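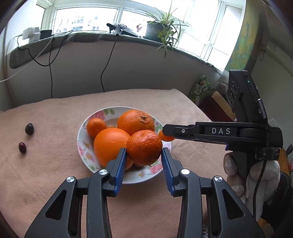
Mandarin held between the blue finger pads, over the fruit plate.

Showing a robot how to pick fruit: tips for hand-held grippers

Start with fruit that can take a knock. Mandarins and oranges are good for a first go. Leave plums, grapes and ripe peaches until your grip is steady.

Set the plate on a cloth. It stops the plate sliding when a finger bumps the rim, and fruit that rolls off tends to stay on the table.

Come in from above with the fingers open wider than the fruit. Close slowly until both pads touch, then stop. If the skin dents, you've gone too far. Grip below the middle of the fruit if you can get the tips down there, as it's less likely to pop out.

Lift straight up and pause before moving sideways. The robot learns from the whole movement, including any wobble, so a slow clean lift is worth more than a fast one.

With two grippers going, settle beforehand which one picks and which one waits. The waiting one should stay close without crossing the other's path. Swap sides after every 8 picks so both get a fair share of the work.

Mix up the sizes. Put two large fruits and a few small ones on the same plate, and change the layout between runs. If the mandarin always sits in the same spot, the robot will only learn that spot.

Keep cables behind the hand. A loose one will catch the edge of the plate sooner or later. A strap around the handle does the job.

Watch the light. Glossy skin near a window throws a bright patch that changes colour and position through the day. We record some runs in the morning and some after 4 p.m. so there's a bit of both.

If you drop one, finish the run, mark it as a drop and start again. Don't grab the fruit with your free hand halfway through.

Wipe the pads with a damp cloth when you're done. Citrus oil builds up and makes them slippery. Let them dry before putting the gripper away.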